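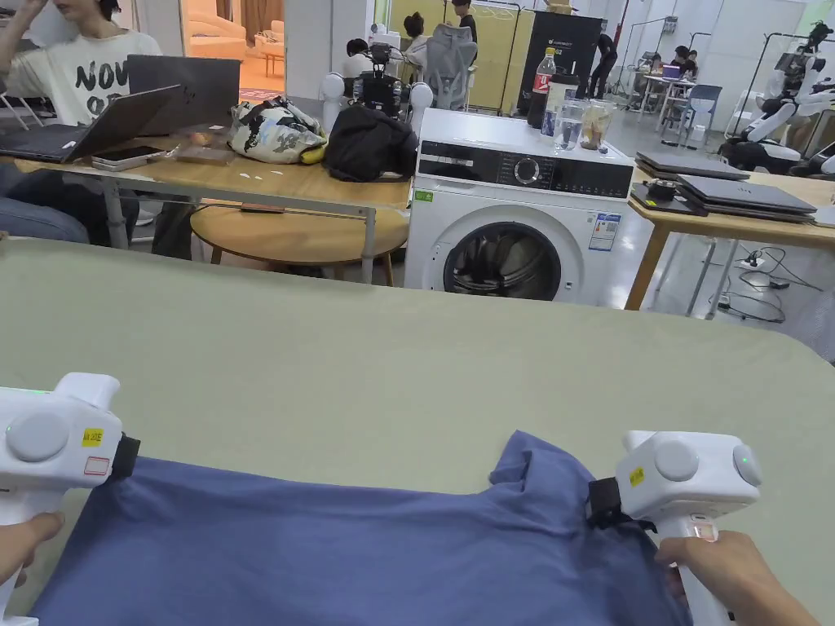 Recording Garment-Folding Demonstrations with Hand-Held Grippers

Utasville Shared Workshop -- Robotics Bench Guide 13
Revised December 2022

This guide sets out the procedure for recording T-shirt folding with a pair of hand-held grippers. It is intended for members who have completed the bench orientation and who plan to train a folding policy for the Kimer two-arm build. Members who wish only to operate the finished arms should consult Guide 19.

Before you start

Reserve the folding table through the workshop calendar. A session may not exceed 3 hours, including setup and file transfer.

You will need:
One pair of grippers, left and right, from the same charging shelf
One head-mounted camera
One laptop with the Skuvham recorder installed
A plain garment in a color that contrasts with the table; blue works well on the green surface

Switch on both grippers and wait for the green indicator light on each. If either light stays dark after a full charge, return the pair to the shelf with a fault tag. Do not combine a left gripper from one pair with a right gripper from another. The calibration files are stored by pair.

Procedure

1. Open the recorder, create a new session, and enter the pair number. Close each gripper fully, then open it fully. The recorder should show both movements on the correct side.

2. Lay the shirt flat near the edge of the table closest to you. Smooth out the large wrinkles by hand before you pick up the grippers. Small wrinkles may remain.

3. Start the recording. Hold both jaws above the table for a moment, then lower them together.

4. Grasp one shoulder with each gripper. Take a shallow bite of fabric. A deep grasp pulls the shirt into a ridge beside the jaw, and the ridge tends to carry over into the fold.

5. Lift the two corners evenly and bring them toward the hem. Keep the wrists in a comfortable position; the arms cannot copy a sharply bent wrist.

6. Open both jaws completely before moving away. A jaw that is only partly open will drag the top layer.

7. Stop the recording and mark it as complete, partial, or failed. Failed folds are kept -- they are used to train the recovery step -- and must not be deleted.

Checking the data

Play back the first recording of each session before making any others. Both jaws should remain in view during the grasp. If one drops out of view, tilt the head camera down slightly and repeat step 1.

The current training set, stored under the project name Nwachukwu, holds 1,655 accepted folds. New sessions are added to it in January, after review. Upload your files to the incoming folder and leave the original file names unchanged.

Return both grippers to their charging shelf and sign the bench log.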